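El robot que aprende mirando, o eso dicen

Skilidano promete que cualquier operario puede enseñar una tarea en una mañana. Conviene preguntar cuántas mañanas hacen falta después.
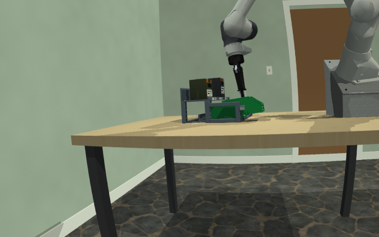
La idea se vende sola. Una persona se pone a los mandos, guía el brazo a distancia, repite el gesto unas cuantas veces y el sistema se queda con él. Sin programar, sin ingenieros. Skilidano lo llama «enseñanza por demostración» y lo ensaya primero en simulación: dos brazos blancos y grises, una mesa de madera clara, una estructura metálica con dos módulos oscuros encima y un panel verde que la pinza toca desde arriba. En el simulador, de momento, los cables no se enganchan y a nadie le duele la muñeca.

Pasé una tarde de junio en la nave de Lenau donde se graban las demostraciones. Me dejaron probar. Mover un brazo por control remoto se parece poco a mover el propio: uno se pasa de largo, corrige, vuelve a pasarse. De mis 11 intentos, la empresa consideró aprovechables dos, y creo que fueron generosos.

El folleto habla de «unas pocas» demostraciones. En la nave me dieron otra cifra: 907 para una sola tarea, la de colocar el panel, y todavía se están grabando más. Cuando pregunté qué pasa si el panel llega girado o si cambia el proveedor de la pieza, la respuesta fue que habría que volver a grabar. Cuántas veces, depende.

Furkell, que vende un sistema rival, prefiere agarrar el brazo con las manos y llevarlo por el recorrido. Es más intuitivo y cansa bastante más. Con dos brazos a la vez, además, faltan manos. Wuisan, el mando a distancia de Skilidano, resuelve eso a cambio de perder el tacto: el operario ve el contacto, pero no lo siente, y en un trabajo de encajar piezas la diferencia se nota enseguida.

Queda el asunto de quién enseña. Los turnos ante el mando duran 28 minutos, con 10 de descanso, y en ninguna de las presentaciones que he visto aparece ese trabajo como coste. Se habla del robot que aprende. De las horas de quien repite el mismo gesto para que aprenda, ni una línea en el presupuesto que me enseñaron.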